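Court and seating check before the Drandent game, Wulluncombe Sports Hall
Checked by Margareta Marinescu

Floor: swept, no lifted boards. Pass.
Baskets: both rims level. Padding on the east post is split — tape it for now, replace by May.
Fire exits: 2 tested, both open freely. Pass.

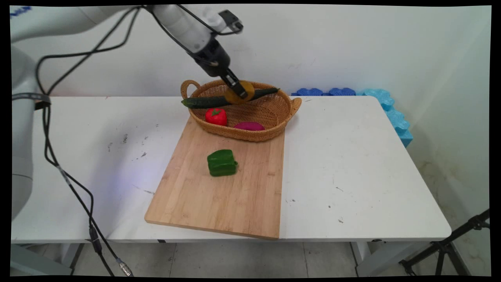 WULLUNCOMBE, 2/12/26
Seating: 758 seats, row F handrail loose. Fail. Ovidiu Sandu to tighten before doors open.
Scorer's table: cable cover missing on the bench side. Fit one.
First aid: kit full, ice packs short. Corina Crăciun has ordered more.

Recheck row F and sign below.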